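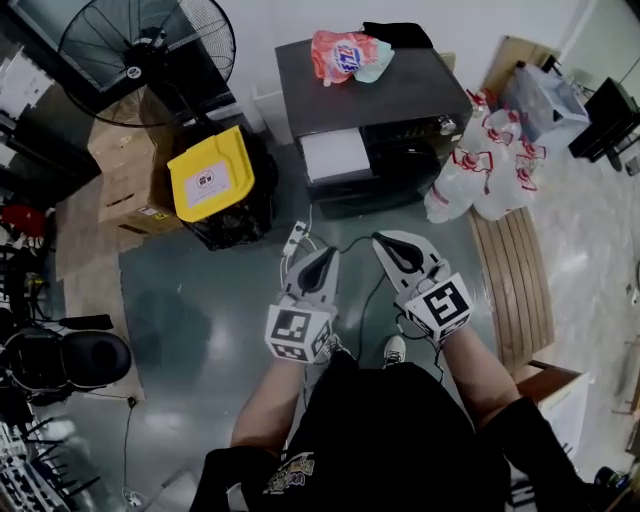

## The Slow Bread of Prerska

In Prerska the rye bread is baked in a stone oven from 1911, and it needs three days from first dough to table. Anoma Talukder learned the work from Wolfram Lammers, who gave her a jar of sour starter and very few words.

"He told me to smell it every morning," she says. "So I smelled it."
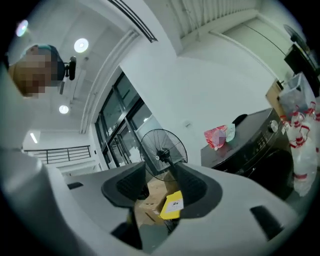 In January the dough is lazy and she wraps the tub in wool. She bakes some 300 loaves a week, dark and a little sour - best on the second day, with salted butter.

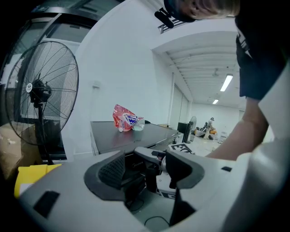
## Where to Buy

The shop opens at seven, Tuesday to Saturday. Bring your own bag.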